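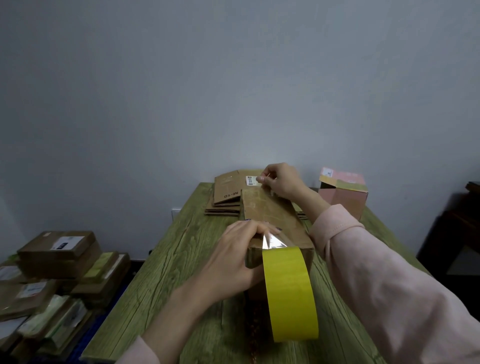 Sealing and labeling an order by hand at the packing table.

Inside the Packing Room at Fundari
March 2020

Print this page | E-mail this article

Fundari, the mail-order stationery firm, sends out nearly 3000 parcels a year from a single room behind its office. Yesenia Cortés has managed the packing since October, when the firm ended its contract with an outside warehouse.

"We wanted to see each order before it left," Ms. Cortés said. "Under the old arrangement, we learned about a crushed corner from the customer."

Orders are printed in the morning and packed in groups of 20. Flat mailers are kept on the table within reach of the person packing, and finished parcels are set to one side until collection. Ms. Cortés asks her staff to press each strip of tape down with the flat of the hand before starting the next.

"Tape that is only laid on will lift at the ends," she said. "It takes a moment to press it, and I would sooner lose the moment."

Labels are the part of the work she checks most closely. In the first month, six orders went to the wrong address – all of them packed in the last hour of the day. Labels are now applied one order at a time.

Asked about the old painted planks of the table, Ms. Cortés said that she had no plans to replace them. "The height is right," she said. "We did discuss a steel bench, and the staff preferred this one."

Comments (3)

Rachid Abou Zeid: Does the firm take back used boxes? We have quite a stack at our office.

Nawal Naciri: My last order arrived in perfect condition. The tape was rather hard to open.

Magdy Bensaid: We label in batches and have had the same trouble. Will pass this on.

Related items
Ellov Opens Second Mail Counter
Choosing a Box Size for Small Orders
Interview: Salma Lamrani on Returns at Wekska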